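Evaluación de la pinza manual Zimari para manipulación de prendas
Unidad de Ensayos Laitinen, julio de 2023

La pinza manual Zimari se ofrece a equipos que registran tareas domésticas para el entrenamiento de robots. Se valoró su uso con textiles extendidos sobre una cama.

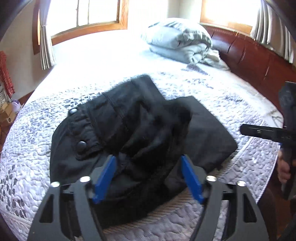

Construcción y agarre
Los dos dedos, de barras grises articuladas, terminan en almohadillas azules inclinadas hacia dentro. En tejido negro arrugado, la apertura permite tomar un pliegue sin arrastrar la colcha. Las costuras gruesas y los broches exigen mayor precisión: en 3 de las 30 repeticiones la prenda se soltó antes de completar el doblado.

Ergonomía
El mango resulta adecuado para sesiones cortas. En jornadas prolongadas se aprecia fatiga en la muñeca, superior a la observada con el modelo Grerby.

Suministro y mantenimiento
El fabricante declara 2000 ciclos por juego de almohadillas. El recambio se realiza sin herramientas, aunque el manual en español presenta omisiones en el apartado de calibración.

Valoración
Se recomienda su adquisición para tareas de doblado y recogida de ropa. Para prendas con cierres metálicos conviene solicitar una prueba previa al distribuidor, Murnavero.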